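Astby Work Table, Charcoal

Item 978
Sold by Toltard

The Astby is a plain work table with a matte dark gray top. It is made for workshops, classrooms, packing rooms and home offices where the table gets used all day and needs to wipe clean at the end of it. The top has no printed grain and no pattern. Small parts, paper and light-colored tools are easy to find on it.

Each table ships flat in one carton with the top, four legs, two side rails, a bag of bolts and a hex key. One person can put the legs on, but you will want a second person to turn the table over when you are done. Tighten the rail bolts by hand first, stand the table on its feet, then finish with the key.
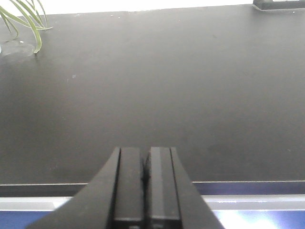
Can I put a hot pan or a soldering iron directly on the top?
Use a mat or a stand under anything hot. The finish will mark under direct heat, and the mark cannot be polished out.

Size and weight

Length: 60 inches
Depth: 30 inches
Height: 29 inches, with leveling feet turned all the way in
Leg thickness: 2 inches
Weight: 23 kg
Maximum load, evenly spread: 40 kg
Color: charcoal top, black legs

Cleaning

Wipe with a damp cloth and a little dish soap, then dry. For pencil or tape residue, use rubbing alcohol on a soft rag. Do not use scouring pads or wax. Pads leave shiny patches on a matte finish, and wax leaves streaks that show up under a ceiling light. Finger marks are normal on a dark top and come off with water.

Options

The Sturkow cable tray bolts under the back rail and holds one power strip. Locking casters replace the leveling feet and raise the table by 3 inches. A matching top without legs is sold separately for people who already own a frame.

Ordering

Single tables ship from the Van den Broek warehouse. For orders of ten or more, write to Bart Vandenberghe in the sales office for a freight quote before you place the order. Replacement feet and bolts are handled by Hường Vi in parts; please include the item number and a note of which leg is affected.

Tables can be returned in the original carton if they have not been assembled. Tops damaged in shipping are replaced when the damage is reported with the delivery slip.

Page updated 13/08/2021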